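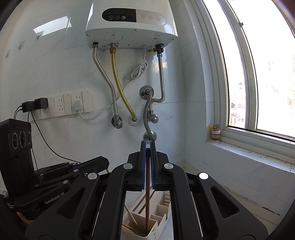 Chopstick task, right gripper over the caddy, second gripper waiting on the left.

4.3 Recording the chopstick task

I do this one by the kitchen window. Mhairi Shearer wrote the first version of these steps and I've added my own grumbles.

1. Start a new session on the tablet, type "Kenia" as the project name and pick "utensils, caddy".

2. Hold both grippers still for a slow breath (the software needs it to find its starting point) and wait for the beep.

3. Close the blue finger pads on one chopstick, near the top. Squeeze gently! If you clamp down hard it twists, and then you're chasing it round the slot.

4. Bring it over the caddy upright and lower it into a compartment. Let go only once the tip is resting on something.

5. Pause, move clear, press stop. One chopstick is one example.

6. Do 40 of these, then have a rest. My wrists complain well before that, so stop sooner if yours do.

Note: please change the compartment now and then. My first batch of 422 nearly all went into the same slot and the model learned to love that slot.

Note: fumbles are welcome. If you miss and recover, keep it and tag it "retry". If you drop the chopstick altogether, bin the take.

Caution: keep the arms well away from the wall sockets, the cables and the hoses under the water heater. Swing out towards the room when you turn.

Upload before you go home. Dong-geon Woo checks new takes every morning.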